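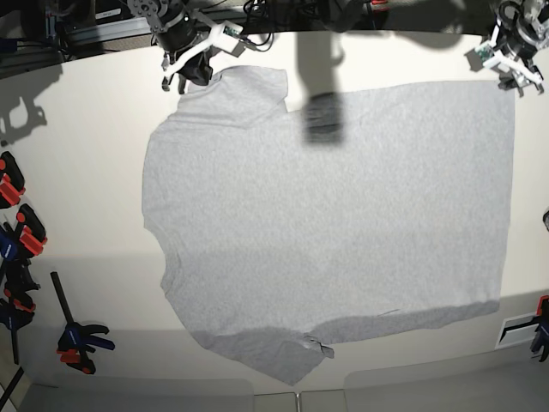

Tee-shirt gris chiné étalé à plat sur une table blanche.

Pliage du tee-shirt

Le pliage du tee-shirt est l'opération domestique qui consiste à réduire un maillot à manches courtes en un paquet régulier, facile à empiler ou à ranger debout dans un tiroir. Geste modeste, il possède pourtant une variété de méthodes étonnante, et ses amateurs en discutent avec une vraie passion !

Mise à plat

Presque toutes les méthodes commencent par l'étalement du vêtement sur une surface dégagée : table, lit, planche à repasser. Les manches sont tirées vers l'extérieur, puis la main lisse le tissu du centre vers les bords. Le jersey, maille souple et extensible, garde volontiers de légères ondulations, et les coutures latérales ont tendance à vriller après quelques lavages. Sur un gris chiné, l'aspect moucheté du fil rend ces petits défauts assez discrets — un avantage bien connu de ceux qui ne repassent jamais.

Principales méthodes

Le pliage classique rabat les deux côtés vers le milieu du dos, manches comprises, avant de remonter l'ourlet vers l'encolure. On obtient un rectangle large, idéal pour les étagères.

Le pliage vertical reprend la même base, mais la bande obtenue est repliée en trois ou en quatre jusqu'à tenir seule sur la tranche. Tous les motifs restent visibles d'un coup d'œil, ce qui est un plaisir au moment de choisir.

Le pliage Ventura, décrit par Lenuța Olteanu dans son manuel Fliltska, part du vêtement couché sur le côté, l'encolure vers la gauche. Deux pincements et un croisement des mains suffisent. Un pratiquant entraîné l'exécute en 5 secondes environ, et le voir faire est franchement réjouissant.

Accessoires

La planche Zitau, à volets articulés, donne des piles d'une largeur constante. Elle convient surtout aux grandes tailles, dont le tissu abondant se laisse mal aligner à la main.

Voir aussi : jersey, ourlet, planche à repasser, rangement du linge.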